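Guides > Panel Booths > Setting Up > Fitting the walls and floor
Overview | Parts | Setting Up | Care

4. Stand the two rear posts in their corners and tighten them by hand only, so there's still a bit of give when the panels go in (you'll be glad of it).

5. Slide in the back wall first, then the sides, and peel off the film as you go.

Note: Keep the spare screws in their bag.
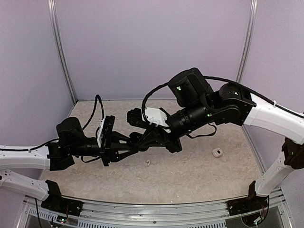

Choosing your colours is the nicest part of owning a Kisine booth, and we do hope you'll take your time over it! Pale walls are kind to the eye through a long afternoon. Lavender with the beige marbled floor panel is a gentle pairing, and the silver posts sit quite happily against it.

6. Lower the floor panel in flat, back edge first, and fit the front rail last of all.

Caution: Never lift the booth by its front rail, and keep the slotted vents clear of cloths and tape.

7. Wipe everything down with a soft, barely damp cloth.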